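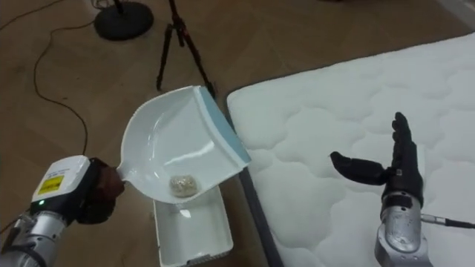 Where does dust come from?

I used to think dust was just dirt that snuck in under the door. Some of it is! But when I started reading about it (I write these pages for kids in Vedville, so I get to read about odd things all day) I found out that house dust is a great big mixture, and every house has its own recipe.

So what's in it? Tiny bits of skin, for a start. Your skin is always growing new cells underneath, and the old ones on top flake away when you scratch or pull on your socks. They're far too small to notice one by one. Then there are fibres, which are little threads from clothes, blankets and carpet. Add some soil from your shoes, pollen from flowers, pet hair if you've got a pet, and crumbs from that biscuit you weren't meant to eat on the couch.

Why does it float?

A speck of dust is so light that the air holds it up for ages. Even you walking past is enough to send it swirling again. Try this on a sunny Friday after school: close the curtains until there's just one stripe of sunlight coming in, then clap two cushions together next to it. All those sparkly dots were there already, but you couldn't see them without the bright light behind them.

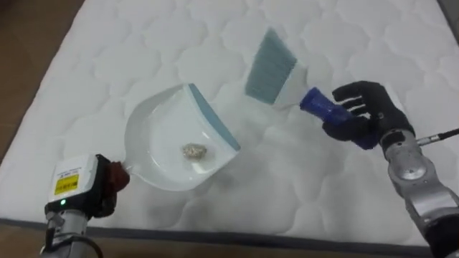
Sooner or later the specks land, and they land on everything, which is why the top of the fridge is so grubby. My friend Lorna Matheson once left a black plate on her bookshelf for 30 days and then drew a smiley face in the dust with her finger. You could do the same. Put one plate near a window and another inside a cupboard, and guess which will be dustier before you look.

Is anything living in there?

Yep! Dust mites. They're related to spiders, they have eight legs when they're grown up, and they're so small you'd want a microscope to see one properly. They eat our old skin flakes and they love beds, where it's warm and a bit damp. They don't bite, but their droppings make some people sneeze or wheeze, so washing your sheets in hot water is a good idea.

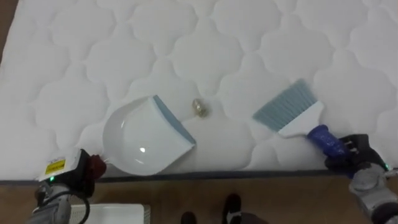
A small, shiny gold-coloured bit on a quilted mattress.

Does dust come from space too?

A tiny part of it does. Little grains from comets and asteroids drift down to Earth all the time, mixed in with the ordinary stuff. You'd have a hard time finding one, but people have picked them out of the muck in roof gutters with magnets and a lot of patience. I've tried it with my own gutter and so far I have a jar of rusty grit.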